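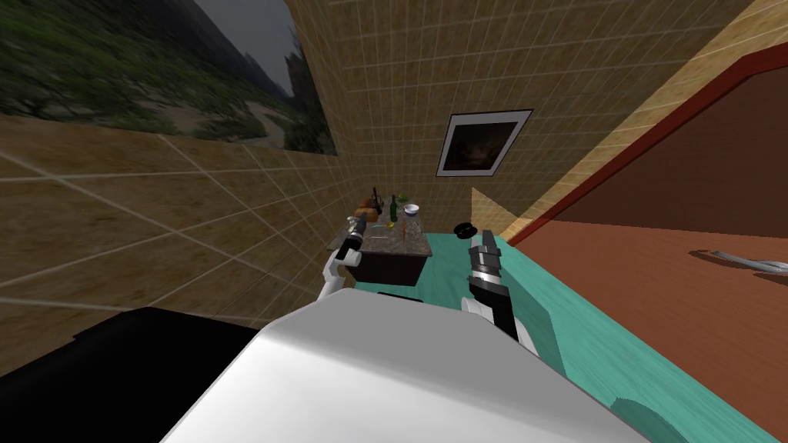

The kitchen island, with the teal countertop stretching from its right side.

Afridi Hand Grain Mill: a long review after a lot of bread
Posted by Maureen Furnival, 7 January 2020

I have been grinding my own flour since September and I can't shut up about it, so my sister suggested I write it all down and give the family a rest. Fair enough! This is a review of the Afridi hand mill, the bigger of the two models with the long crank. I paid for it myself, out of the money I had put aside for a new mixer, and I still don't have a new mixer.

First, who I am as a baker. I make two loaves a week, mostly whole wheat, sometimes rye, plus pancakes whenever somebody stays over. I'm not a professional and my shaping is still lopsided. What I wanted was fresh flour without a motor screaming at six in the morning, and a machine I could take apart with my own hands.

What comes in the box

The mill body, a hopper, the crank with its turned handle, one set of steel burrs, a clamp, a little brush and a sheet of instructions folded so small that I threw it out with the packing and had to go digging in the recycling. It's heavy. I carried it up from the porch in two trips. The hopper holds 400 grams of wheat berries filled level, and you can heap it a bit if you don't mind chasing the odd one across the floor.

Setup took me longer than it should have. The clamp wants a tabletop with a proper overhang and a square edge, so do measure first. Mine went onto the old pine table in the back room, where I can stand on the long side and get my shoulder behind the crank. Put a scrap of leather or a folded dishcloth under the clamp foot or it will bite into the wood. I have one neat round dent to remember this by.

How it grinds

Beautifully, once you find the setting. There is a knob on the front that brings the burrs together, and the trick is to tighten until you just hear them touch, then back off a hair. Soft white wheat goes through like nothing. Hard red is real work on the finest setting, and I usually run it through twice: once coarse, which is quick and almost fun, then once fine. The flour from the second pass is silky with tiny flecks of bran in it, and the smell is something else - sweet, a bit like hay, a bit like walnuts. I stood there the first evening with my nose in the bowl like a horse.

My regular loaf takes 331 grams of whole wheat (yes, it's a strange number, I scaled the recipe down to suit my smallest pan and never rounded it off) and I can grind that in two passes while the oven heats. Your arm will know about it for the first week or so. After that mine stopped complaining.

Rye is easier than I expected. Oats are a bad idea, at least whole groats, because they flatten and smear all over the burrs. Dried corn works very well on coarse and makes a cornbread with some real crunch to it. I tried chickpeas once and they had to be cracked first with a rolling pin in a bag, and by then I could have walked to the store for a sack of chickpea flour.

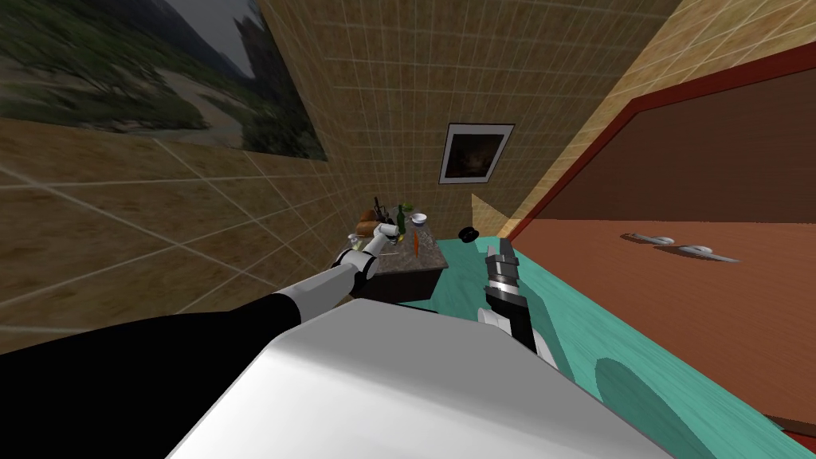 The other thing I grind a lot of is spice, though only in small amounts and only before a coarse run of wheat, so the first handful of grain sweeps out whatever is left. Coriander and caraway are both lovely in rye. Don't do cloves. I did cloves in November and there was a faint gingerbread note in everything for three bakes, including a pizza.

Cleaning is a brush-out after each use and a full strip-down when I remember. Four parts come off with no tools at all, and the burrs lift out with a quarter turn. Never wash them in water. They'll rust, and you will be sorry. A spoonful of dry white rice run through on medium takes care of any stickiness.

What I'm less keen on

The handle. It's comfortable, but it loosens as you crank, and every few minutes I have to stop and snug it back up. A friend from my bread group, Chaiwat Srisuk, put a rubber washer on his and says it fixed the whole problem. I keep meaning to do the same.

The bowl clearance is stingy too. Flour drops straight down from the front, and with the mill clamped at table height you need something low and wide to catch it. My good mixing bowl is too tall. I've ended up using a baking sheet with a rim, and then tipping it into the bowl, and then wiping the table. A short chute would make this mill close to perfect.

And it sheds a fine dust. Very little, but you will find it on the windowsill.

How it compares

I borrowed a Jorkberg from Jurgita Jankauskaitė for two weekends so I could say something useful here. The Jorkberg has stone burrs and a shorter crank. It makes the finer flour of the two, I'll give it that without an argument, and it looks very handsome sitting out. But it's slow. After 60 turns on the fine setting I had a sad little heap in the bottom of the bowl, where the Afridi would have given me enough to dust a board and start a batch of pancakes. The shorter crank also makes hard wheat a two-handed job for me. If you mostly want cake flour from soft wheat, I'd look hard at the Jorkberg. For bread I would buy the Afridi again tomorrow.

I haven't tried the Dengate electric, but Francine McIntyre swears by hers and has offered me a turn. She also has to warn her downstairs neighbors before she switches it on.

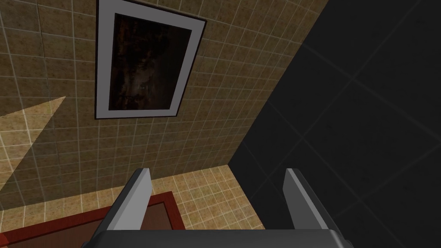 Wall tiles in tan and ochre with pale grout, and a framed picture hung on them.

A few tips if you buy one

Start with soft white wheat, so that your first go is a happy one.

Let the flour sit while you get everything else together. Mine comes out a touch warm after a double pass and the dough moves faster than you'd think.

Add more water than your usual recipe says, then wait before adding any more flour. Fresh whole wheat drinks slowly. My first dough looked like soup, I panicked, and I baked a doorstop.

Buy your grain in small bags until you know what you like. The co-op in Cistdale sells it loose and will let you mix bins, and that's how I found out I love spelt.

Store the berries somewhere cool with a tight lid. Grind only what you need that day, or freeze the extra.

Ratings, for people who scroll to the bottom

Grind quality: 9 out of 10
Ease of use: 7
Cleaning: 8
Noise: a low crunch, and I can listen to the radio over it
Overall: 8, and it goes up when I finally get a washer on that handle

Maribel Cáceres asked in the comments on my last post whether the small model is worth it for one person. I've only turned the crank on it in the shop, but the burrs looked the same size to me and the hopper was much smaller, so I think you'd be refilling it in the middle of a loaf. If anyone has lived with one, please write in and tell her!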